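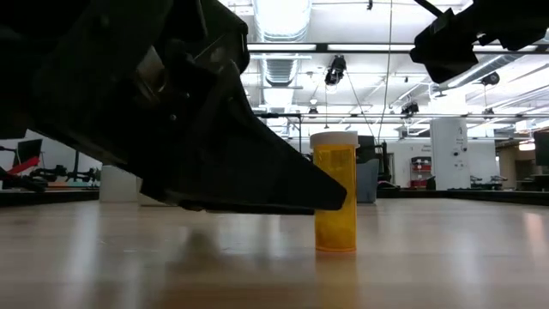 Medicine take-back returns to the Salow library

News > Community > Health

May 1, 2023
By Begoña Vallejo

The Salow library will again accept unused and expired medicine at its side entrance on Goicoechea Street. The locked bin is open whenever the library is, and no name or receipt is needed. Last year residents turned in 457 pounds of medicine, up from 406 the year before.

Pills, capsules, patches, creams and inhalers without a propellant can go in the bin. Liquids are accepted if the cap is tight and the bottle is inside a sealed plastic bag. Needles, thermometers and aerosol cans are not accepted. Take those to the county transfer station, where the hazardous waste window is to the left of the scale.

Prescription bottles may be dropped in as they are. Anyone who would like to keep the bottle can empty the pills into a zip bag first. Black out your name and prescription number with a marker before you put a bottle in the recycling, and check the number on the bottom, as the town does not take every kind of plastic.

Jae-hoon Kwak, the pharmacist at Lorel Drug, asks people not to flush old medicine unless the leaflet says to. He will look over a bag of mixed pills for anyone clearing out a relative's house. Call the store ahead of time and leave a number. The store does not take returns for refund, even when the package is unopened.

The program also has 87 lockable medicine pouches left from a county grant. They are free, one per household, at the front desk. Ask for Purificación Collado. The lock uses a three-digit code, and the instructions are in English and Spanish.

The bin will be out of service for the first week of August while the side entrance is repaved. The police station lobby will take medicine that week from 8 a.m. to 4 p.m.

You are reading the Salow town newsletter. Enter your email to get the next issue.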